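Home | Foods A-Z | Sweets | Grains | Search

Puffed and Pressed Sweets

Print this article | E-mail this article

2026-05-16
By the editors, Multex Household Encyclopedia

Puffed and pressed sweets are a large and friendly family of snacks in which small, light pieces of grain or fried dough are stirred into a hot syrup, packed down while still warm, and cut or molded into shapes that can be held in the hand. Members of the family turn up across a great part of the world, from the okoshi of Japan and the sachima of northern China to the chikki and puffed rice balls of India and the marshmallow-bound cereal squares that so many American children learn to make before they are trusted with an oven. The recipes are wonderfully different from one another, but a cook who has made one of them will usually feel at home with the rest.

Contents: Origins | The light part | The sticky part | Pressing and cutting | Regional kinds | Wrapping and keeping | See also

Origins

No single place can claim to have thought of the idea first. Anyone who has dropped a few dry kernels on a hot stone will have seen some of them jump and swell, and honey was on hand in many places long before sugar was. It is a short step from one to the other, and people seem to have taken that step over and over again without hearing of each other. In the hill town of Grukeck, a market roll of 1460 lists "blown barley in honey" among the goods that could be sold from a tray on feast days, and the town still bakes a version of it every June, a good deal sweeter than the old one must have been.

Written recipes are scarcer than one would like. Sweets of this kind were made by eye and by feel, and a household that had made them for generations saw no reason to write anything down. The Rikamo collection of home cookery notebooks, which runs to 117 volumes, has plenty to say about preserves and very little about puffed grain, apart from a few lines in the margins along the lines of "the usual amount of syrup." Readers who have tried to cook from a grandparent's notebook will know the feeling well.

The light part

The body of the sweet has to be airy, and there are several ways of getting it so. Rice, millet, wheat and corn can all be puffed. The simplest method is to stir the dry grain in a pan of very hot sand or salt, which heats each kernel evenly on all sides, and then to sift the sand away. Street sellers in China, Korea and Japan have long used a sealed iron vessel turned over a fire. When the lid is knocked open the pressure drops all at once, and the grain bursts out with a bang that can be heard down the block (much to the delight of any children nearby, and rather less to the delight of the dogs).

Other sweets in the family use no puffed grain at all. For sachima, a soft dough made with flour and eggs is rolled out, cut into thin strips and fried in deep oil until the strips swell and turn pale gold. They should be crisp enough to stand up to the syrup and tender enough to give way under the teeth - a balance that takes some practice, and one on which two cooks in the same family may disagree for years.

Nuts and seeds are often added as well. Peanuts, sesame, sunflower seeds and pumpkin seeds are all common, and raisins are a frequent guest. They are best toasted separately and stirred in late, when the syrup is already on the heat.

The sticky part

Honey, cane sugar, palm sugar, molasses, malt syrup and corn syrup have all been used as the binder, alone or mixed. Plain sugar syrup boiled to a high heat sets hard and glassy and gives a snack that snaps. Malt syrup or corn syrup keeps the set softer, and a little fat, whether butter, oil or lard, makes the whole thing easier to bite and easier to get off the spoon.

The cook has to work fast. A syrup that has been taken too far will harden in the pan before the grain is coated, and one that has not been taken far enough will never quite set, leaving a sweet that bends and sticks to its paper. Many home cooks still test a drop in cold water, and it remains a very good test. Damp weather makes everything harder, and an old piece of advice from the Akgül valley, where the bakers work at 1130 meters, is to wait for a dry wind before lighting the stove.

Pressing and cutting

Once the pieces are coated they are tipped into a greased tray or frame and pressed level with a roller or a flat board. The amount of pressure matters more than beginners expect. Too little, and the block falls to bits under the knife; too much, and all the air that was so carefully put in is squeezed back out again. The block should then be left for around 15 minutes and cut while there is still a trace of warmth in it. Round cakes are pressed one at a time in rings or shallow cups, and balls are rolled between wet or oiled palms.

Regional kinds

Okoshi is made in many parts of Japan, mostly from puffed or toasted rice, and ranges from light and crumbly to famously hard. Sachima, written 沙琪玛 in Chinese, is usually linked with the Manchu people and is now eaten all over China and well beyond it. Korean gangjeong takes in both fried rice-dough pieces rolled in puffed rice and cut bars of seeds and grain. In India, puffed rice bound with jaggery is a winter and festival treat. Mexican alegrías are made with popped amaranth, and their name means "joys," a lovely name for anything to eat.

Wrapping and keeping

The great enemy of all these sweets is moisture. A puffed grain draws water from the air very readily, and a bar left on a plate overnight in a humid kitchen may be limp by breakfast. Older households kept them in tins with paper between the layers. Today most shop-bought kinds come wrapped one by one in clear film, and are best stored in a cupboard away from the stove. Refrigeration is seldom a help. A cake that has gone soft can sometimes be revived with a few minutes in a low oven, followed by a full cooling on a rack - though it will never be quite what it was on the first day. 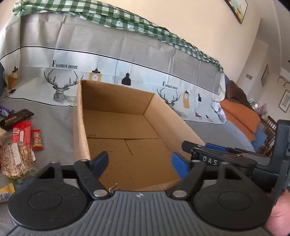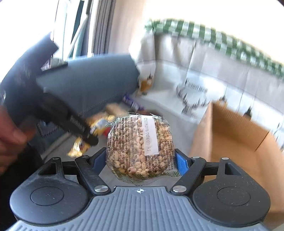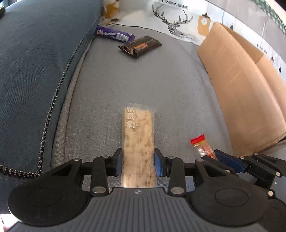 First, an open cardboard box on a sofa; second, a round cake of puffed grain and nuts in a clear wrapper printed in Japanese; third, a long wrapped bar marked 沙琪玛.

See also: Brittle; Honey; Malt syrup; Popcorn; Rice, uses of

Print this article | E-mail this article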